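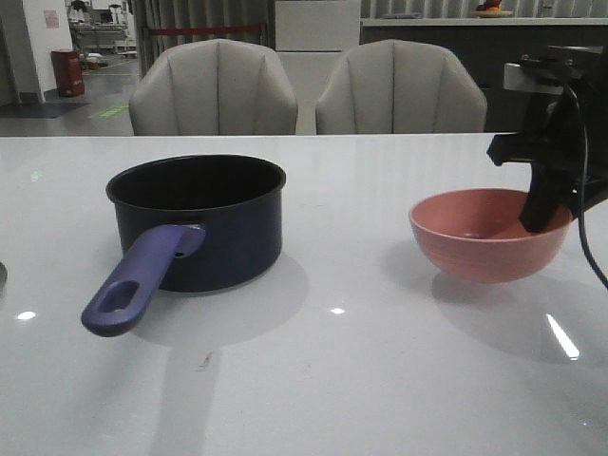
*A navy saucepan with a purple handle, and a pink bowl.*

## Why do pots have different handles than insides?

Grab a pot. The part that goes on the stove gets HOT. The handle usually doesn't, or not as fast. Same pot! So what's going on?

Heat moves. Always from the hotter thing to the cooler thing. When it moves through something solid we call it **conduction** (con-DUCK-shun).

Everything is made of teeny tiny bits that jiggle. Hot stuff — fast jiggling. Cold stuff — slow jiggling. Fast bits bump the slow bits next to them, those bump the next ones, and the heat travels along. Kind of like pushing in a lunch line.

### Good at it, bad at it

Metal is great at passing heat. That makes it a **conductor**. Wood, plastic, cork, wool — pretty bad at it. Those are **insulators**. Bad is good here, if its your hand!

Water boils at 100 degrees Celsius at sea level. A metal spoon left in boiling soup gets too hot to hold. A wooden one, you can usually still pick up.

### But the floor feels cold??

Good question, we get this one a lot. Tile floor and rug, same room, same temperature. Really. Tile pulls the heat out of your foot quicker, so your foot *feels* colder. Your skin isn't a very good thermometer.

Helju Rätsep grew up near Riihimäki, in Finland, and wrote to us about saunas. The benches are wood. Metal benches would be a terible idea. Ouch.

### Try it (with a grown-up)

You need: a metal spoon, a wooden spoon, a plastic spoon, butter, a mug of warm water. Not boiling.

1. Stand the spoons in the mug, handles up.
2. Put a dab of butter at the same height on each one.
3. Wait. Check every minute.
4. Write down which butter slides first.

Make a guess before you start. Wrong guesses are fine, write them down too.

### Words to know

**Conductor** — lets heat through easily.

**Insulator** — slows heat down.

**Temperature** — how hot or cold something is.

Next time: why does a thermos keep soup hot AND lemonade cold?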